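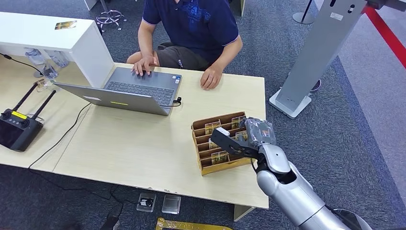
4.2 Trays, cards and the shared table

Figure 3. Slotted cardboard tray on the right of the table, small cards upright in the slots, laptop in use on the same surface. Another card lies on the white cabinet behind.

We now turn to the physical side of filing. Section 4.1 covered the order of the cards (alphabetical, by set, by date received) and we won't repeat it. The question here is smaller. Where does the tray go, how do the cards stand in it, and what else is on the table while someone is trying to work?

Sample first. 15 tables across the two sites, Grernano and Binetti. At each one a tray was kept out for the whole period and people used the table as they normally would, meaning mostly typing, some eating, some sorting. Sorting sessions were capped at 50 minutes. The full pool was 756 cards, split between tables by Thibault Delorme before the start. Splitting was uneven, see the note at the end of this section.

The tray type in Figure 3 is the plain one. Tan cardboard, thin cardboard partitions, parallel slots. No lid was used at any table. We had considered a plastic tray with fixed dividers (the Zernik type, used in the earlier January round) but the dividers were too far apart for small cards and everything slid down flat. Cardboard partitions sit closer. They also bend, and a bent partition makes one slot wider and its neighbor narrower, so after a few weeks the slots in a tray were no longer equal. People adapted to this without comment. Thicker stacks went to the wide slots.

Upright versus flat. Upright cards can be picked by the top edge and the face is at least partly readable from a seat. Flat cards have to be lifted out one by one. All tables were asked to store upright. A sparsely filled slot is the weak point, as a single card has nothing to lean on except the partition and will settle at whatever angle the slot allows. In Figure 3 the cards are spread out over the tray, from the front row to the back, with yellow-and-green faces showing. Spreading of this kind was common in our notes. Users prefered it to packing from one end, even when told the order did not matter, and most gave the same reason: easier to get fingers in.

Packing from one end has its own advantage - a new card always goes in the next free slot, no decision needed. Matoušek tables (the four supplied with the printed instruction sheet) were asked to do it this way. Compliance was poor by the second week. We did not press the point.

Position on the table. Right side was most common, and in the interviews people linked this to the laptop. The laptop takes the middle or left, the tray gets what remains. In Figure 3 the user has one hand on the keyboard and the other flat on the wood-grain top, and the tray sits on the right portion of the table as seen from the opposite side. This matters for coding. "Right" in our tables always means right from the camera side, not right from the chair. Josiane Rolland recoded the early entries that had used the chair as reference. Any remaining mix-ups are ours.

Cables. Not part of the original plan but they came up so often that a column was added. A laptop cable plugged in on the tray side limits how close the tray can be pushed. Cables running over the tabletop are worse, becuase a tray set on top of one rocks, and a rocking tray makes cards lean. Figure 3 shows a black cable at the laptop's right side, curling near the corner, and others crossing the left part of the table and hanging down over the front edge. Moving the charger to the other side is the obvious fix. Not possible with every laptop.

Other objects. Handheld controllers, mugs, pens, phones. These gather at the ends of the table and do little harm there. A black controller with two antennas lies by the left edge in Figure 3, well away from the tray. Tall items close to the tray were a different matter and were logged as obstructions if they blocked a slot from the user's seat.

Strays. By stray we mean a card resting anywhere other than in a slot, at the moment of logging. We logged 277 strays over the whole period. That is log entries and not separate cards, the same card could be entered on more than one day. Typical places were the tabletop beside the tray, chair seats, and the nearest flat surface at standing height. Cabinets especially. The small card with the yellow-and-brown print on top of the white cabinet in Figure 3 would be entered as "cabinet, flat". We make no claim about how any single stray got where it was. The log has place only.

Cabinet strays were slow to be returned. Tabletop strays usually went back the same day. A likely explanation is line of sight, since a cabinet behind the chair is out of view for the person sitting there, but we did not test this. Worth doing. A version with the cabinet moved in front of the user would be cheap to set up.

Two things we would change. First, label the slots. Unlabeled slots meant that returning a card took a decision every time, and the interviews suggest that this is exactly when cards get put down somewhere "for now". Second, fix the tray to the table with a strip of tape, on the side away from the laptop cable. Three tables did this on thier own and were left alone.

Note on the split. The Binetti tables got the larger share of cards and so had fuller trays. Comparisons between sites should be read with that in mind. Per-table counts are in Appendix B, stray locations in Appendix C.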